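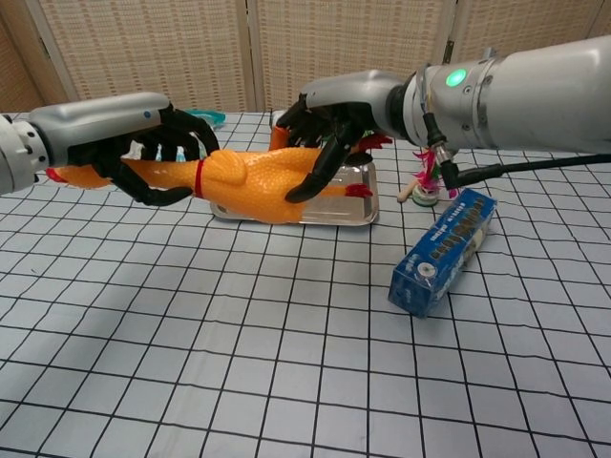

Dining Hall and Back Corridor: Fire and Egress Walkthrough
Pollico Building, ground floor. Inspected February 4, 2019, by Maxence Gilbert. The last full walkthrough was in December, and items carried over from it are marked "repeat." The hall is used for lunches, rentals and evening classes, so the furniture moves a lot between visits, and most of the comments below come from that. Woven room dividers like the tan and cream one standing behind the table with the grid-patterned cloth are treated here as combustible furnishings. They need a flame-resistance tag or a certificate in the building binder, and they may not stand in front of an exit, a pull station or an extinguisher. The same goes for tablecloths left out between events.

Ratings: OK, Fix (within 30 days), Urgent (before the next event).

1. Exits and exit path

1.1 Main double doors open fully and latch. OK.
1.2 Panic bars release with one push. OK. Left bar is stiff. Lubricate at next service.
1.3 Side exit to parking lot clear inside and out. Urgent. Two stacks of chairs inside the door and packed snow against the outside. Chairs were moved while I was there. Snow was not.
1.4 Corridor kept at full width. Fix, repeat. Coat rack is back in the same place as in December. It needs to go in the storage room or be fixed to the wall in the alcove.
1.5 Exit signs lit. OK, except the one over the kitchen pass, where one of two lamps is out. Fix.
1.6 Emergency lights, 90-second test. Three of four held. Unit by the stage dimmed at once. Replace battery.

2. Room dividers and fabrics

2.1 Dividers stable when pushed at shoulder height. OK for the panels in use. One spare panel in storage has a loose hinge. Tag it and keep it out of service.
2.2 Flame-resistance paperwork on file. Fix. The binder has a certificate for the stage curtain only. Ask Charpentier for the divider paperwork. If they can't supply it, the panels need treating or replacing.
2.3 Stage curtain certificate current. OK.
2.4 Clearance from baseboard heaters. Fix. Nothing was touching a heater, but there are no floor marks to show where panels should stop. Put tape down on the north side.
2.5 Spare tablecloths stored away from heat. Urgent. A box of them was on top of the water heater cabinet. Removed during the visit. Please don't put it back.

3. Extinguishers and alarm

3.1 Extinguishers in place, gauge in green. OK in hall and corridor.
3.2 Kitchen extinguisher. Fix. Gauge is in the green, but the pin seal is missing and the monthly tag has not been signed.
3.3 Pull stations visible and reachable. OK.
3.4 Alarm panel normal. OK. No trouble lights. Panel key is now on the hook in the office.
3.5 Smoke detectors free of covers and tape. OK.

4. Electrical

4.1 Extension cords not used as permanent wiring. Fix, repeat. Cord behind the coffee counter is still there. An outlet was quoted by Lovthorpe at $539. The quote has expired, so ask for a new one.
4.2 Cords not run under rugs or across doorways. OK.
4.3 Breaker panel clear for three feet. Fix. Mop bucket and a folding table.
4.4 Cover plates intact. One cracked near the stage. Fix.

5. Posted information

5.1 Occupancy sign posted near main doors. OK.
5.2 Evacuation map matches the room. Fix. Map still shows the old closet wall.
5.3 Rental sheet tells users which doors must stay clear. OK. The wording is fine but the print is small.

Urgent items are 1.3 and 2.5. The box is done. The snow has to be cleared before the doors open for the next event, and whoever clears it should initial the sheet in the office. I will recheck the fabric paperwork and the repeat items at the next visit.

M. Gilbert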